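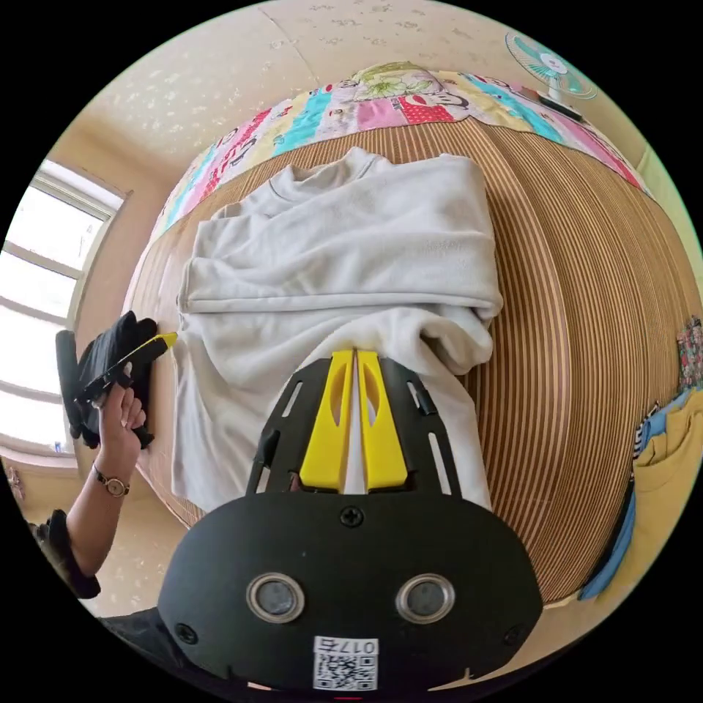 Yellow gripper fingers on a white sweatshirt during the Nurnham comparison.

Nurnham has begun comparing fingertips for its hand-held gripper on a job many robot arms still do badly: handling ordinary clothes. The trial was announced Friday, February 1, 2019, and takes place on beds in people's homes.

The company is testing 4 sets of fingers, all made to fit the same body. Two come from its own workshop, one from Batista and one from Jistoler. Operators work with a gripper in each hand and fold or straighten sweatshirts, T-shirts and pants. Each set of fingers will be used for 300 folds on light fabric and then again on heavy fabric.

Kanchan Negi, who runs the trial, said thick fleece and ribbed cuffs give the most trouble. A fingertip that is too stiff slides off the fold, she said, and one that is too soft picks up the sheet underneath.
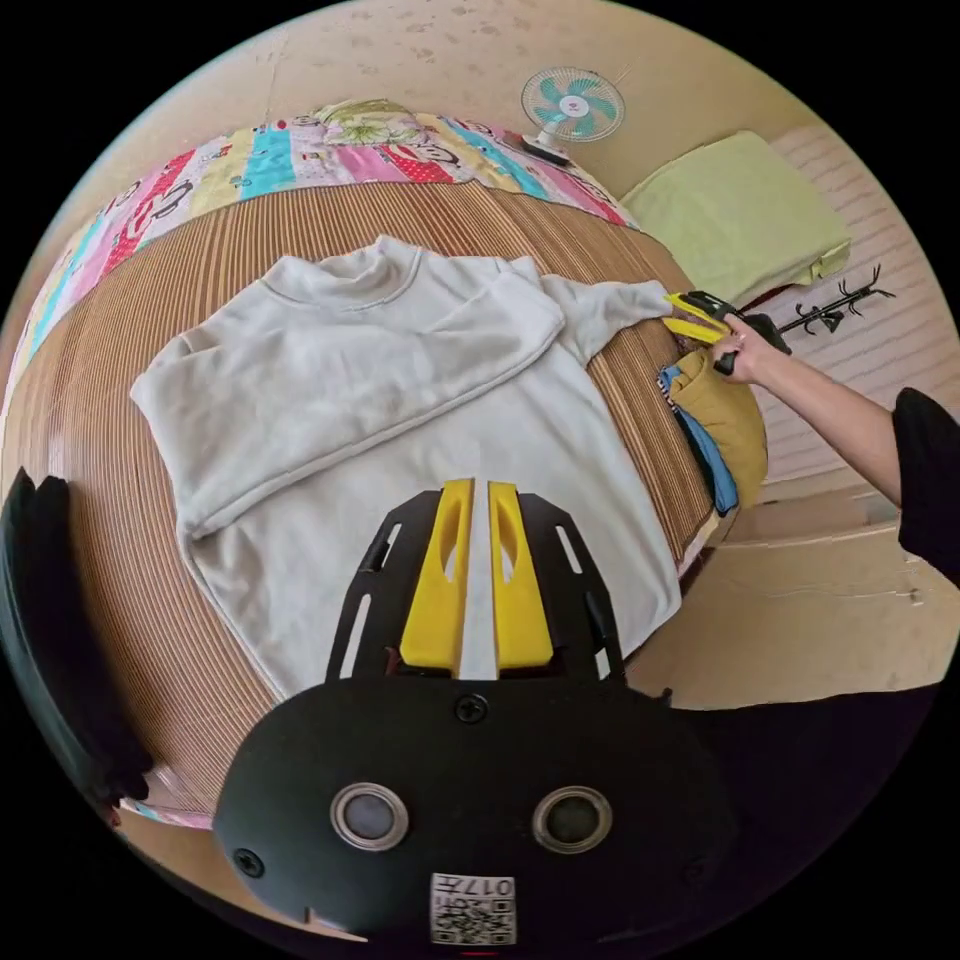
A sleeve cuff held in one gripper, with a second gripper in the foreground.

The fingers are scored on missed grabs, dropped corners and the time needed to finish a garment. A try counts as missed if the cloth is not lifted within 15 seconds. Operators also rate how tired their hands are at the end of each session, a measure added after complaints about an earlier trigger spring.

Results will be used to choose the fingertip for a two-arm robot that Nurnham is building with Cirkadham. The arms will carry the same fingers as the hand-held tools, so that what is recorded by hand can be replayed without changing the grip.

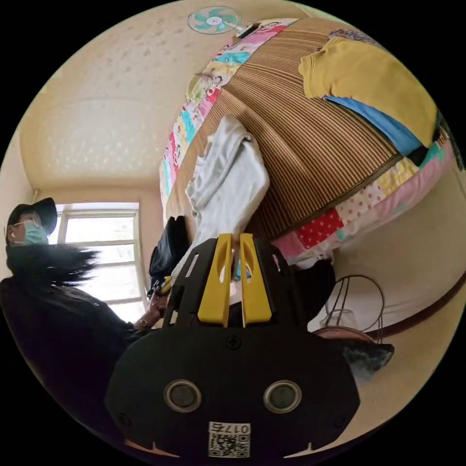

Ismael Camargo said he would like to see the worn fingers tested as well as the new ones, as rubbing against cloth smooths the surface long before anything breaks. Negi said one set would be kept in use for 3000 closings and then scored again.

The first round of scores is due in September. Cirkadham will run the winning fingers on its own arms after that, starting with towels. 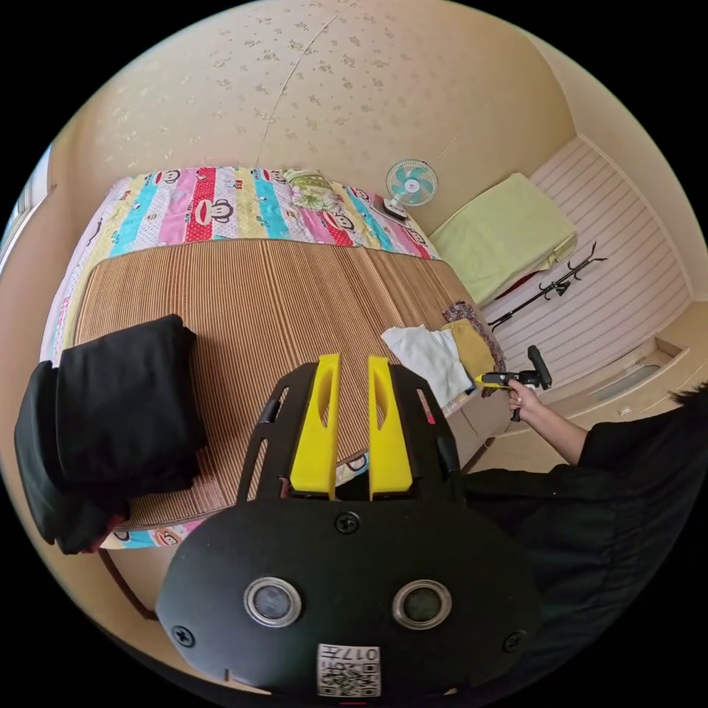 Hand-held grippers at the bedside, with folded black clothing on the mat.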